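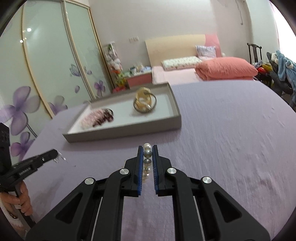
Pearls in mixed tones, white through charcoal, over purple fabric.

Rendell bead cord, size 4, 25 m spool
Reviewed by Rekha Annamalai
Friday, March 19, 2021

Rendell sells this as a bonded nylon for knotted pearl work. I restrung four necklaces with it, the longest using 200 pearls, and compared it with the Tellau silk I normally keep on the bench.

Diameter is consistent along the spool. Two strands passed through a 0.8 mm drill hole without reaming; the grey pearls, drilled finer, took one strand only. Knots seat hard against the pearl with tweezers and do not slip back. Stretch is low. A 38 cm length hung overnight under a fishing sinker gained 1 mm, where the silk gained 3 mm.

The attached needle is poor. The twist opens after one necklace and the eye catches at the hole. I cut it off and stiffened the tip with cyanoacrylate. Colour range is limited: the "champagne" is closer to beige and shows between white pearls.

Price is $32 a spool, dear beside silk on cards. Recommended for everyday necklaces. For graduated strands with small drill holes, stay with silk in size 2.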